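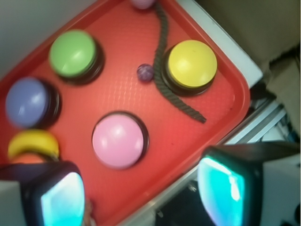 Moin zusammen, mein Greifer steht jetzt seit gut zwei Wochen in der Werkstatt und ich komme an einer Stelle nicht weiter. Der Arm ist ein Selbstbau, Servos aus der Restekiste, gesteuert wird alles über Nomura auf einem alten Laptop. Er soll Taster drücken, und zwar den, den ich ihm nenne. Grün und Rosa klappen fast immer, aber sobald ich »Gelb« sage, wird es zum Glücksspiel, weil er den hinten am schwarzen Seil ständig mit dem am linken Finger verwechselt. Den linken sieht die Kamera ja kaum, der verschwindet hinter dem Fingergehäuse. Die Erkennung springt dann hin und her und der Arm zuckt mit. Hat jemand eine Idee, wie man das ruhig bekommt, ohne die Kamera umzubauen? Die Halterung hat mich 3 Druckversuche gekostet, da gehe ich ungern wieder ran.

Gruß
fraesling

kabelsalat_nord schrieb:
Schickes Ding! Ich würde die Kamera trotzdem versetzen, sorry. Am Handgelenk hast du immer einen Finger im Bild, damit wirst du nicht glücklich. Bei mir hängt sie am Galgen über dem Tisch, seitdem ist Ruhe.

lötzinnfee schrieb:
Sehe ich anders. Von oben verdeckt dir der Arm selbst alles, sobald er runterfährt, und genau dann brauchst du das Bild. Lass sie am Handgelenk und merk dir die Positionen. Also einmal aus der Höhe schauen, alle Taster mit Koordinaten in eine Liste schreiben und beim Anfahren nur noch den verfolgen, den du haben willst. Was sonst noch gelb ist, wird dann ignoriert – fertig.

kabelsalat_nord schrieb:
Und wenn sich das Tablett verschiebt? Dann fährt er munter daneben. Hatte ich alles schon.

lötzinnfee schrieb:
Dann schraubt man das Tablett halt fest ;)

fraesling schrieb:
Festschrauben will ich es eigentlich nicht, es soll ja später auch klappen, wenn es mal schief liegt. Die Liste gefällt mir aber. Ich fahre im Moment direkt aus der Ruhelage los und schaue erst unterwegs, das ist vermutlich schon der erste Fehler. Was mich außerdem nervt, sind die Glanzlichter auf den Kappen. Bei Rosa macht das nichts, aber bei der blaulila Kappe meldet mir die Farberkennung je nach Winkel »weiß« und einmal sogar »Murmel«, weil die kleine lila Murmel in derselben Schublade landet.

ruebe64 schrieb:
Arbeitest du in RGB? Dann nimm bitte HSV und wirf alles mit zu niedriger Sättigung raus, bevor du irgendwas vergleichst. Bei mir liegt die Schwelle bei 64, musst du aber mit deinem Licht ausprobieren. Und zum Unterscheiden von Murmel und Taster würde ich gar nicht nach Farbe gehen, sondern nach dem schwarzen Ring um die Kappe. Den hat die Murmel nicht.

fraesling schrieb:
Der Ring! Da hätte ich selbst drauf kommen können. Ja, läuft alles in RGB, das Skript ist noch vom Juni und war mal für einen Würfelsortierer gedacht.

stativbein schrieb:
Vorsicht mit dem Ring, das Seil ist auch schwarz und liegt direkt am gelben Taster an. Wenn du nur dunkle Pixel suchst, verschmilzt dir das zu einer Riesenform. Entweder Kreise suchen und nur die Kappe vermessen, oder das Seil weglassen. Wozu liegt das da überhaupt?

fraesling schrieb:
Seil und Murmel sind Absicht, die sollen stören. Ohne Krempel auf dem Tablett hat er schon recht brauchbar gedrückt, das war mir dann zu langweilig.

ruebe64 schrieb:
Kreise suchen ist auch mein Tipp, allerdings werden das bei schrägem Blick Ellipsen. Also großzügig sein. Und mittel über ein paar Bilder, dann zuckt auch der Arm weniger. Ich nehme 4, mehr macht es bei meinem Rechner zu träge.

kabelsalat_nord schrieb:
Oder man nimmt gleich das Modul von Stenov, das kann die Objektverfolgung von Haus aus. Kostet halt.

lötzinnfee schrieb:
Etwa 200 Euro für ein Bastelprojekt, bei dem ein Arm auf bunte Knöpfe drückt? Nee. Das geht mit dem, was er hat.

kabelsalat_nord schrieb:
Hab ja nicht gesagt, dass er muss. Ich habe mit dem Selbermachen einen ganzen Winter verbraten und hätte mir den gern gespart.

fraesling schrieb:
So, Zwischenstand. Umgestellt auf HSV, erst ein Blick von oben, dann die Liste, dann anfahren. Lila ist jetzt zuverlässig lila und die Murmel lässt er links liegen. Gelb hinten trifft er meistens. Beim verdeckten Gelb fährt er noch zu weit nach rechts, da stimmt wohl mein Versatz zwischen Kamera und Greifermitte nicht. Den habe ich mit dem Zollstock gemessen, lacht ruhig.

stativbein schrieb:
Ich lache nicht, ich habe meinen geschätzt. Druck dir ein Schachbrettmuster aus und kalibrier das einmal sauber, dauert eine halbe Stunde. Im Vurkau-Wiki liegt eine Vorlage dafür, beim Drucken aber unbedingt die Seitenanpassung ausschalten, sonst stimmen die Kästchen nicht.

fraesling schrieb:
Mache ich heute Abend, Papier ist noch da. Melde mich, wenn er beide Gelben auseinanderhält.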